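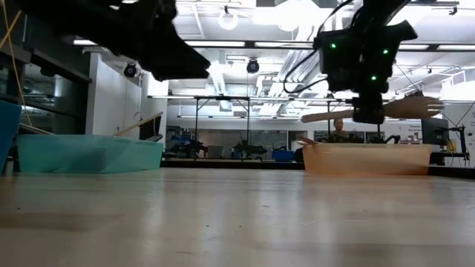 I have been baking the same rye loaf every weekend since the clocks were last messed with, and today it came out right. Really right! The kind of right where you stand at the counter eating the end piece before it has cooled, even though every bread book on the shelf tells you to wait.

The flour came from Dinsa, the little mill out past Lorham. It's a coarse dark rye and it drinks water like nothing I've used before. My first try with it was a brick. The second was a brick with a hole in it. Somewhere in there I stopped following the recipe on the bag (written, I suspect, for people with much warmer kitchens) and started going by feel, and that was the start of the fun part.

So what changed this week? I made the soaker the night before. You pour boiling water over a bowl of cracked rye and a spoonful of salt, cover it, and go to bed. By morning it's a thick, sweet-smelling porridge, and it goes into the dough with the starter, the rest of the flour and a big spoon of molasses. I used to skip this step. I don't know what I was thinking. The crumb is so much softer, and the taste is deeper, almost like malt.

Rye dough is not something you knead. It's closer to wet cement, and the first time you make it you'll be sure you've gone wrong. Keep going! Wet your hands, wet the scraper, wet everything, and it behaves a lot better. I do the whole thing with one spatula now, mixing, scraping down the bowl, pressing it into the corners of the pan and smoothing the top.
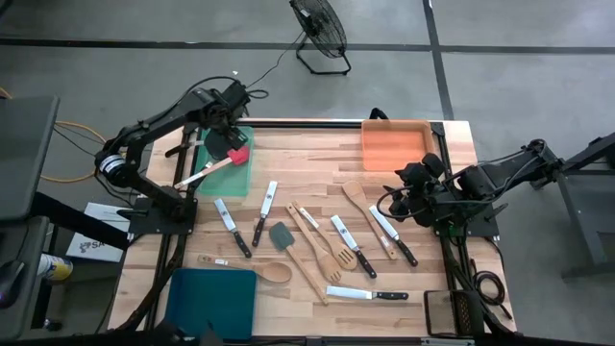 Red spatula, green tray.

The rise is where I used to lose my nerve. The old me wanted it to double, and rye won't do that. What you're looking for is a few pinholes on the top, like the surface of a pancake that's ready to flip. Mine took 5 hours, on the shelf over the radiator, with a shower cap over the pan. Then into a very hot oven, down to medium once the top has set, and you leave it alone until the kitchen smells like toast and coffee.

I slice it thin. Butter and radishes is the best thing on it, and after that the smoked cheese they sell at Flurinico, the deli by the bus stop. It's a small place and they keep strange hours, but go if you can - the pickles are wonderful too, and they'll let you try two or three before you pick.

A few of you asked about the starter after my last post. Mine is plain rye and water, fed twice a week, and it lives at the back of the fridge behind the mustard. It has been ignored for a whole vacation and came back after 2 feedings, so please don't be scared of yours.

Next up is the Drollow bake sale in April. I've signed up to bring 13 loaves, and my oven holds two at a time, so I will be up very early that day and probably the day before as well. I'm so excited about it! I want to do half of them with caraway and half without, and I'm still making up my mind about a few with raisins. If you have strong feelings about raisins in rye, put them in the comments.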